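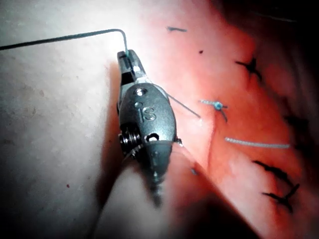
Re: [gripper-trials] Which jaws for the suture pad?

Hello all,

Sorry to have gone quiet, I've been buried in tip comparisons and enjoying it far more than I should. To pick up where the list left off:

> We have both the Abugri and the Marnirura jaws here and can't decide
> which to put on for thread work. Does either one hold a fine strand
> without chewing it up? And is the Wunance wrist camera close enough
> to judge the grip by, or do you still need the overhead view?

For thread, I'd start with the Marnirura pair. We ran 200 grasps with each on the reddish-pink pad, and the Marnirura jaws lost the thread 5 times, where the Abugri ones lost it a good deal more often (I'll post the sheet once I've cleaned up my column names, which are a disgrace). The Abugri jaws are lovely on needles, though, so please don't throw them in a drawer!

As for the camera, I've come around to the wrist view. With the jaws closed on the dark green thread you can see the little kink where it turns down into the tip, and the coils on the side of the wrist are sharp as well. The shaft goes soft behind it, but I've never needed to look at the shaft. What I do miss is light – the far corner of the pad drops off nearly to black, and the black stitches along that side are much harder to pick out than the blue knot nearer the middle. If you're buying thread for this, buy blue.

Settings, for whoever asked last time: Zoson controller, firmware 2, grip limit at around 170 on its own scale, and slow the wrist down before closing. I had ours too fast for weeks and blamed the jaws for it, poor things.

I'd still keep the overhead view for tying. Two strands crossing look much the same from the wrist, at least to my eyes.

We'll try the softer pad in May, and I'm happy to run your thread on it too if you mail me a spool.

Warmly, from the bench end of the building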